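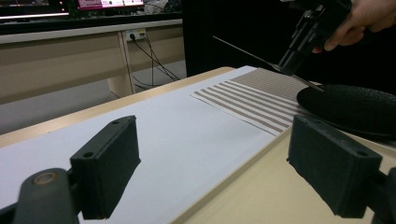

Apr 3, 2021. Workbook entry, Gudenthorpe meal service automation, place-setting stream. Entered by Edith Correa. The purpose of this block of work is to determine how much of the tray and table setting now done by the dining room staff can be passed to the Colari cell, and what those staff would do with the time. Demonstrations continue to be recorded by hand, with the operator wearing no gloves and working with the hand-held grippers at the low table. The striped mat remains in the layout for the present, with the black plate overlapping its right side. I had asked for a plain mat, as the stripes are not what the residents use, but Cárdenas prefers to keep the layout unchanged until the current set is complete. Agreed, with the change deferred to the next set.

Target for the set is 400 demonstrations. We hold 200 that have passed review. A further 67 are waiting to be reviewed and should not be added to the total until that has been done. Colleagues are reminded that the review column is to be initialled by a person other than the operator.

Notes on the work itself

Cutlery continues to be the slow part. Operators report that picking up a knife lying flat requires a lower approach than they would use with their own fingers, and that the wrist tires before the arm does. Drummont has proposed a limit of 4 blocks per operator per shift. I support this and have put it in the draft procedure. It should apply equally to dining room staff on loan to us, who have so far been scheduled as though they were doing light duties.

Small differences in where the tray is placed are acceptable and should not be corrected between runs. Differences in the order of work are a separate question. Staff from the morning crew lay the fork first, and those from the evening crew do not. Both groups were trained on site and both regard their own order as the correct one. For now the order is to be written in the log for each run – F for fork first, K for knife first – and left to the operator.
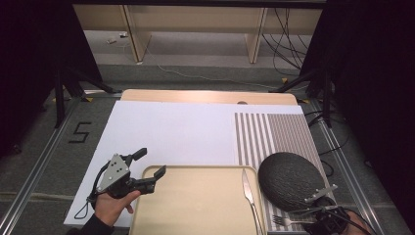

Low table, both grippers in use. Knife in the tray, fork below the dark oval placemat.

Changes to duties

Met with the dining room supervisors regarding the roster. The points below are recorded as discussed and have not been approved.

1. Setting of trays for the first sitting would move to the cell. One attendant would remain with it to load clean cutlery and to check finished trays. The supervisors consider this a full position. The original plan had it as a shared one, and in my view the plan was wrong.

2. Attendants released from setting would be moved to table service and to helping residents who eat slowly. This was well received, although two of the longer-serving staff stated that they like the setting work for its quiet and would not choose to give it up. Their preference should be recorded in the staffing paper and not summarised away.

3. Pay classification for the attendant at the cell is unresolved. The person in that role would be expected to stop the equipment, clear it and decide whether to restart. That is more responsibility than the present classification describes. Referred to Drummont, who will raise it with the employer side.

4. Staff who provide demonstrations are to be told in writing what the recordings are used for. The present wording says "for system improvement", and several people asked me what that meant. I will redraft it in everyday terms, including a clear statement that individual speed is not being assessed. The log sheet has a column for run time, and the supervisors have asked that it be removed from the copy they receive. 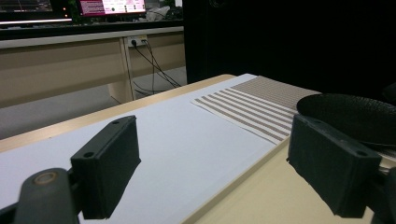 Outstanding items

Review of the waiting runs. Cárdenas to assign.

Plain mat to be ordered for the next set, same outside measurements as the striped one if they can be had.

Spare finger pads – confirm the part number before ordering. The last order was made from the old sheet.

Redrafted notice for demonstration staff to go to the supervisors before it goes to anyone else.

Trial of the cell in the small dining room remains set for August. The supervisors asked for the roster to be settled well ahead of it, and I have undertaken to send them a second draft with item 1 shown as a full position.

Log sheets for the evening crew are missing the order code on the last page. Will ask them while they still remember.

E.C.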